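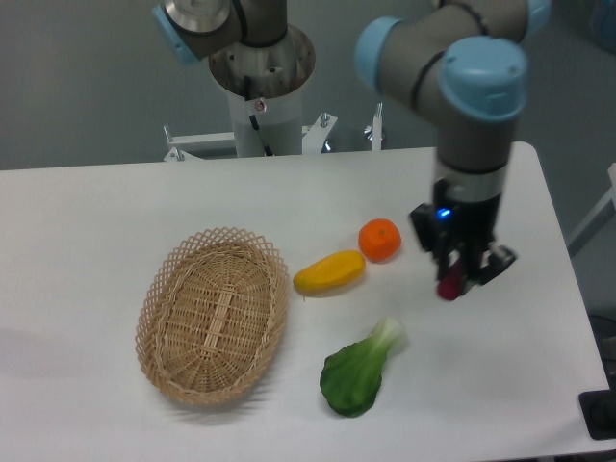

Which fingertips should I be using for fake produce? I've got a two-finger parallel gripper on a light blue and gray cobot arm, and I'm trying to compare two sets of tips before I order more of either one. The job is dead simple, pick a piece off a white table and put it in a wicker basket. Set A is the hard plastic tips from Rudier, set B is the soft pads from Plunside. The round orange and the little dark red piece are fine with both (that red one is what's in the fingers up there). The bok choy is driving me nuts! With the hard tips I got 59 good picks out of 145 tries on it, and the soft pads weren't much better. It either slides out by the stem or spins on the leaf. I close at the same width and speed for everything. Is it the pads or is it me?

I shot another view in case the layout matters:

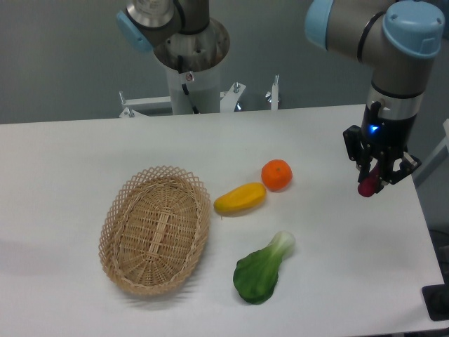

Basket on the left, bok choy nearest the camera, red piece in the gripper

Anything else you need, just ask. I can swap tips in a few minutes but I'd rather not buy a third set.
Posted by cuestabench, August 17, 2019

Valeriano Cabello
It's a little bit you, sorry! One closing width for everything is going to favor the small round stuff. I ran the same kind of test on my own bench and the leafy piece was my worst one too, until I quit grabbing it by the middle. Go for the pale stalk, close to where the leaf starts, and turn the wrist so the fingers close across it, square to the long direction. In your second picture the stalk points up and to the right, so if your wrist angle is fixed you may be coming in at a slant, and then it'll pivot every time.

Then set the width per item and rerun BOTH sets of tips from scratch, same start position, same number of tries. I'd also mix up the order, or at least swap tips halfway through, so you aren't running all of A while the pads are clean and all of B after they've picked up dust. Wipe them with a damp cloth and let them dry. If the soft ones still slip after that, okay, blame the pads. My soft pads lasted more than 3000 cycles before they got shiny, so they're worth a fair shot.

trarent_fan
get a suction cup

plywoodpete443
Suction on a wavy leaf, good luck with that lol. I agree with Valeriano on the stalk. Only thing I'd add is slow down the last bit of the close. My hard tips used to nudge light plastic food sideways before both fingers touched, and I spent a whole evening blaming the camera calibration. Film one pick from the side and play it back slow, you'll see which finger gets there first. Also check that the tips are even when they're closed, one of mine was mounted a hair low.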